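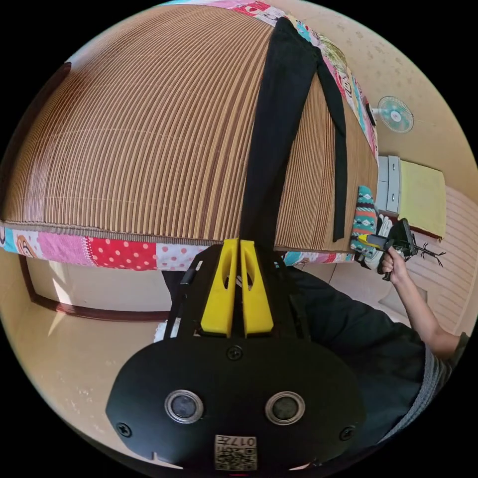

Bedroom and Clothing Care: Gallery

Programs > Household Skills > Bedroom and Clothing Care > Gallery

Overview Sessions Gallery Handbook Contact

The Nustenano Center for Household Skills offers instruction in the daily care of bedrooms, bedding and personal clothing. The course is open to adults who are setting up a home, returning to independent living, or preparing for work in residential services. This gallery accompanies Unit 2, which covers clothing left on and near the bed.

Enrollment for the present course stands at 22 participants. Sessions are led by Ailsa Purves, Senior Instructor, and follow the Drovach Household Handbook, a course text of 130 pages that is issued at registration. Participants may keep the handbook after the course ends.

Trousers and small items

Black trousers lie spread flat on the striped woven mat, with one leg angled toward the side of the bed. A knit sock in teal, white and red hangs over the edge of the bed near a white glove.

Unit 2 asks participants to deal with large garments first. Trousers are laid out at full length, smoothed from the waist to the hem, and brought together leg over leg before folding. The handbook gives two methods for dark trousers, one for a hanger and one for a shelf. Either is accepted in the practical review, provided the seams are aligned and the pockets have been emptied.

Socks are matched before they are folded. A sock without its partner is placed in the singles tray and checked again at the end of the session. Gloves are treated in the same way. Participants are asked to leave small items in view until they have been sorted, and to look along the sides of the bed before the unit is signed off.

Bed coverings

A woven mat is used here over the bedding, with patchwork fabric showing beyond it in pink, light blue and white, along with red with white dots and cartoon prints. The coverings remain in place while clothing is being sorted. They are addressed separately in Unit 3, together with pillowcases and seasonal storage.

Mats of this type should be lifted with both hands and rolled in the direction of the slats. They should not be creased or placed under heavy objects. Patchwork pieces are inspected for open seams prior to washing, and any repair is entered on the linen card kept with the set.

Straps and long accessories

Belts, bag straps and ties are handled after the main garments. They are straightened to their full length, checked for twists, and either hung or coiled. Participants should hold a long strap near one end and guide the remainder clear of the bedding.

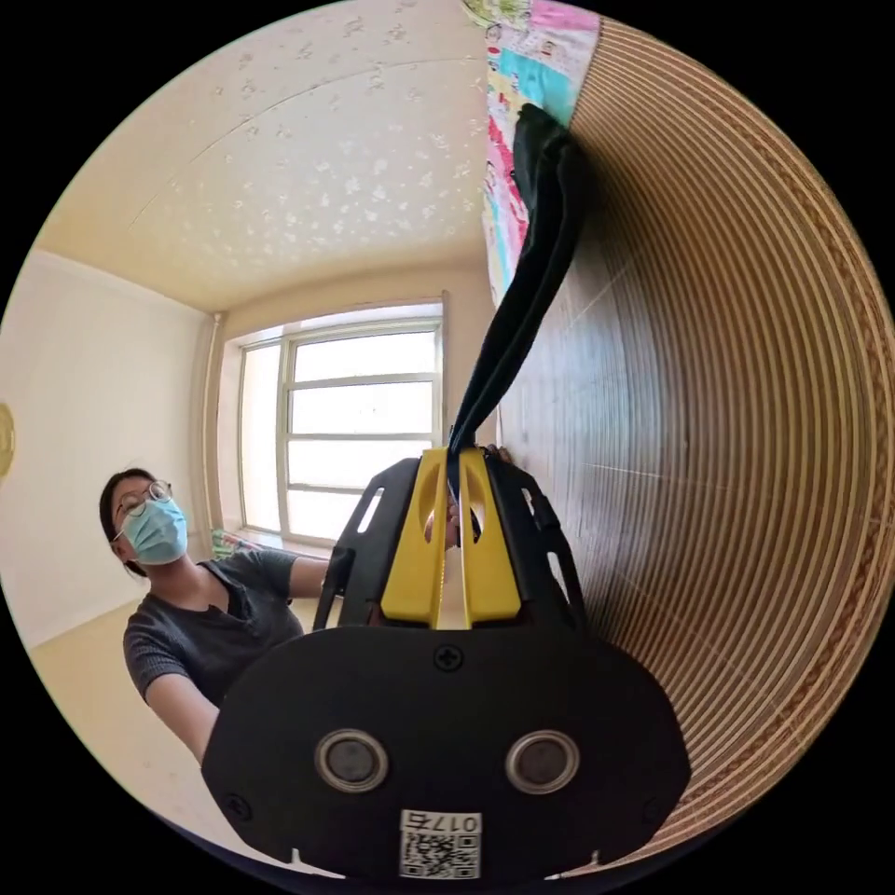
A long black fabric strap held against the tall wooden panel, below a multicolored patterned cloth.

Wood surfaces in the bedroom are to be kept free of buckles and metal clips. Cloths draped over an upper edge may stay where they are during the exercise and are refolded with the bed linen. Curtains and blinds, where fitted, are opened at the start of each session so that dark fabrics can be examined in daylight.

Further information

Unit materials are available from the Condotell Reading Room during regular opening hours. Please quote course number 514 in all correspondence. Replacement linen cards and storage labels may be requested at the Bisgaard Desk on the ground floor. The next course is scheduled to begin in July, and applicants will be notified in writing.

Page reviewed March 19, 2026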